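Sultby Cell: Setup and Care FAQ

Applies to the block-pushing cell at the Silton bench. For the controller, see the Vinoline manual.

How is the board fixed?
It isn't bolted. It lies flat on the perforated table and is held by its weight and two strips of double-sided tape underneath. Replace the tape when the board shifts under a firm push by hand.

Does the seam between the planks matter?
Only if a block catches on it. Push a block across the seam in both directions. If it stops or tips, sand the high side with the grain, wipe off the dust and run the height check again.

How do I set the tip height?
Jog the arm to the height check position with the board clear. Lower in single steps until a sheet of printer paper drags under the tip, then raise by 6 steps and save. Repeat at all four corners. If the corners disagree by more than 2 steps, shim the board. Do not correct for it in software.

Can the blocks start in contact with each other?
Yes. Separating a cluster is part of the normal task set. The tip should come down on open wood and approach from the side. 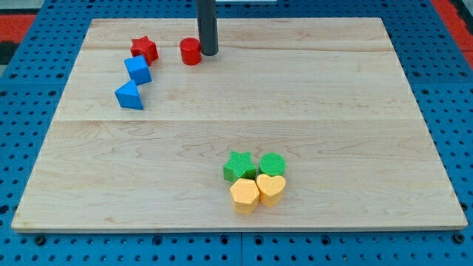 Leave enough clear board on at least one side of a cluster for the approach. If there is none, Isah reports "no entry" and waits for the blocks to be moved by hand.

Which blocks can I use?
Any from the cell's own box. Glossy and textured blocks slide differently, so run the friction routine after changing the mix. Discard blocks with chipped lower edges.

How often is the tip replaced?
Inspect it at the start of each shift. Change it when a flat spot can be felt with a fingernail. The tip removed in July had done 3,887 pushes and was still usable, but the set screw had worn.

What does error 9 mean?
Side load over limit. The usual cause is a block jammed against another one. Press stop, free the block, raise the arm and home it. If the error comes back with a clear board, check the wrist cable.

What speed should I use after a repair?
Hold it at 70 percent until one full run finishes without an error.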